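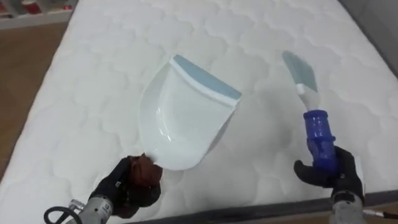
Roboter fegt die Matratzen ab: was bleibt für uns im Team?

Suchbegriff eingeben Suchen

Danylo Kravets
Guten Tag an alle. Ich arbeite seit 5 Jahren bei Grinwood in der Aufbereitung von Matratzen aus Ausstellungen. Wir sind acht Leute in der Schicht. Seit Juli macht ein Roboter mit zwei Armen das Abfegen, mit Kehrschaufel und Handbesen, genau wie wir es gemacht haben. Die Leitung sagt, dass niemand gehen muss, aber mein Platz heißt jetzt „Begleitung der Anlage“ und ich weiß nicht, was das bedeutet. Mehr Geld gibt es bis jetzt nicht. Hat jemand von Ihnen eine solche Umstellung schon erlebt? Was soll ich fragen, bevor ich die neue Stellenbeschreibung unterschreibe? Entschuldigen Sie bitte mein Deutsch.

Ostap Chornovol
Hallo Danylo, bei uns im Betrieb (Fuvura, Hotelwäsche und Betten) war es im letzten Jahr ähnlich. Ich habe drei Sachen gelernt. Fragen Sie zuerst, wer schuldig ist, wenn eine Naht beschädigt wird oder Schmutz in den Steppfalten bleibt. Bei uns stand es nirgends, und dann hat immer der Mensch daneben den Ärger bekommen. Zweitens soll die Einweisung in der Arbeitszeit sein und auf Papier bestätigt werden. Drittens fragen Sie nach der Lohngruppe. Ich habe nach der Einweisung eine Zulage bekommen, aber erst nachdem ich mit dem Betriebsrat gesprochen habe. Die Arbeit selbst ist für den Rücken leichter, das muss ich zugeben. Dafür ist sie langweiliger, man schaut viel und macht wenig, und mit den Kollegen redet man auch weniger. Wir wechseln deshalb jede zweite Stunde den Platz.

Lytvynenko
Nicht unterschreiben und fertig. Erst wenn mehr Geld da ist.

jiscombe_2000
Das mit dem Nichtunterschreiben finde ich zu einfach. Nehmen Sie den Text mit nach Hause und lassen Sie ihn von der Gewerkschaft oder vom Betriebsrat lesen. Fragen Sie auch, ob Sie zurück an den alten Platz dürfen, falls die Anlage wieder abgebaut wird.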